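Cuaderno de taller, mesa 2
Monday no, que luego no lo encuentra el buscador: lunes, 21 de octubre de 2019

Tarea: encajar anillo blanco sobre pieza negra escalonada, dos brazos, manos de cinco dedos, teleoperación. Segunda tanda con el software de Nestance. Hoy manejo yo por la mañana y Eifion Bevan por la tarde.

Antes de empezar copio lo que dice la hoja de Skernar, para tenerlo a mano cuando discutamos: «veinte demostraciones por tarea son suficientes para una política robusta». No dice robusta frente a qué. Tampoco dice quién hizo las veinte, y a estas alturas sospecho que eso importa más que el número.

Calibración de guantes: a la segunda. La primera dejó el pulgar izquierdo abierto de más y al cerrar el puño el robot hacía otra cosa. He borrado ese perfil. El bueno se llama hughes_7, no hughes_7b. Por favor, no reutilizar el b.

Reparto de manos: la izquierda va a la pieza negra por el costado, con el pulgar bajo y los dedos por encima del borde. La derecha se encarga del anillo. Parece obvio, pero en la primera tanda cada operador lo hizo a su manera y luego nos extrañó que el modelo dudase entre dos planes y se quedase parado a mitad de camino. Ahora el reparto es fijo. Si alguien es zurdo, que se aguante o que grabe en carpeta aparte.

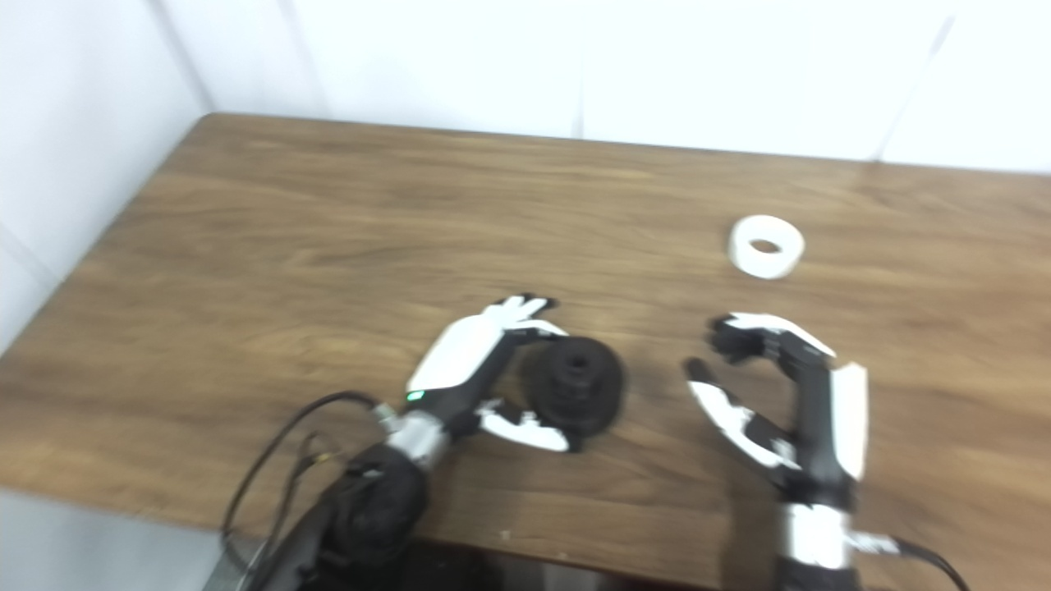 Lo que peor llevo es la profundidad. Con las gafas puestas veo bien dónde está la mano en horizontal y bastante mal a qué altura va el pulgar, así que acabo tanteando: bajo, noto en la vista que algo se ha movido, corrijo. Esa corrección queda grabada. El modelo va a aprender que para coger la pieza primero hay que empujarla un poco. He preguntado a Nestance si conviene recortar esos tramos y contestan que no, que «la variabilidad enriquece». Puede ser. También puede ser que no tengan herramienta de recorte.

Sobre el retardo. El panel marca 112 ms de extremo a extremo. No me lo creo del todo: cuando muevo rápido la mano y paro en seco, la del robot sigue un rato que se me hace largo. Pendiente medirlo con una cámara externa que vea a la vez el guante y el brazo, sin fiarnos del reloj del propio sistema. Hasta entonces, lo que escribamos en el informe es «según el panel».

Manos: la muñeca izquierda hace más ruido que la derecha al girar hacia dentro. Lo hacía ya el viernes. No hay aviso en el registro. Los cables, vigilarlos. Forman bucle junto a las muñecas y al levantar el codo tiran. Yo los dejaría con más holgura y sujetos al antebrazo, pero Travon dice que así es como salen en su manual y que si los tocamos perdemos el soporte. Anotado, con fecha, por si acaso.

Episodios de la mañana. No los listo uno a uno, están en la carpeta 2106. Resumen de impresiones:

- Los primeros no valen. Los he marcado como «calentamiento» y propongo que se queden fuera del entrenamiento. Sé que eso es escoger los datos. Prefiero escogerlos y decirlo.
- Coger el anillo plano sobre la mesa es lo que más cuesta. Los dedos resbalan por el canto y hay que entrar muy tumbado, casi rozando la madera.
- Con el anillo ya en la mano, el traslado es fácil. Orientarlo no: si queda inclinado, hay que deshacer el giro con toda la muñeca, y el antebrazo tapa media mesa.
- Soltar es peor que coger. Abro los dedos y uno se queda enganchado un instante. En el guante no se siente nada, claro, porque no hay retorno de fuerza, aunque el folleto habla de «sensación natural de contacto».

Por la tarde, Eifion. Es bastante más lento que yo y, me cuesta escribirlo, sus grabaciones son más limpias. Aproxima la izquierda, la deja quieta junto a la pieza y solo entonces empieza con la derecha. Yo muevo las dos a la vez, presumo de rapidez y luego veo las trayectorias y parecen garabatos. Hemos acordado probar su orden: izquierda preparada, derecha al anillo, pausa, acercamiento.

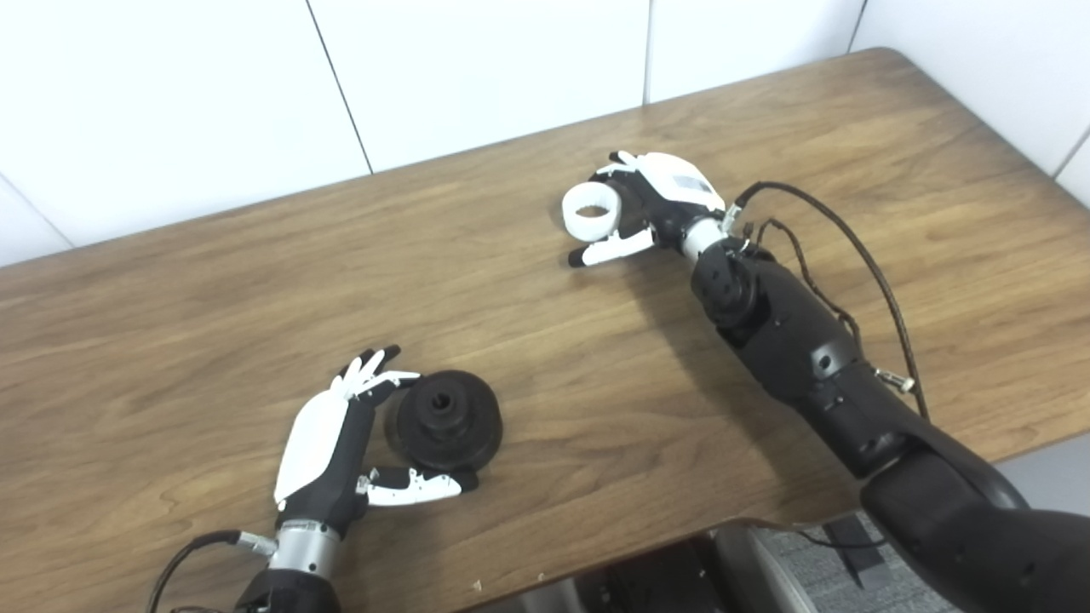 Mano derecha con el anillo; la izquierda, junto a la pieza negra.

Duda que planteo a los dos: ¿la pausa la hacemos para el modelo o para nosotros? A mí me sirve para respirar y mirar. Al modelo le puede enseñar que en ese punto toca no hacer nada, y entonces se queda ahí para siempre. Eifion cree que no, que con el historial de observaciones lo resuelve. Yo ya he visto un brazo clavado encima de una mesa hasta que alguien pulsó la seta, y también tenía historial.

Propuesta: entrenar dos veces, con pausa y sin pausa, mismos operadores, mismo número de episodios. Cuesta una noche más de cálculo. Si sale igual, me callo.

Otra cosa que no me gusta: estamos evaluando con la misma mesa, la misma pared y la misma luz con las que grabamos. Cualquier cifra de éxito que saquemos así dirá muy poco. Quiero al menos una tanda con la mesa girada y otra con un anillo de otro diámetro. Ya sé que Hughes quiere enseñar algo en diciembre. Que enseñe lo que haya, pero que no ponga «generaliza» en la diapositiva.

Comparación que nadie ha pedido y que voy a hacer igual: guiar el brazo agarrándolo con las manos, en modo compensado, para la parte de aproximación. Los dedos no se pueden llevar así, de acuerdo, pero la muñeca sí, y ahí es donde meto yo todo el temblor. Si media tarea sale mejor a mano, los guantes sobran en esa mitad.

Pendiente:
medir retardo con cámara externa
preguntar a Travon por el ruido de la muñeca izquierda (por escrito)
renombrar los episodios de la tarde, que se guardaron con mi usuario
borrar hughes_7b de una vez
pedir a Skernar las condiciones de sus 20 demostraciones: operador, objeto, qué contaban como éxito

Añadido de Eifion, a última hora: lo de la muñeca lo oigo también con el brazo parado. No es solo al girar.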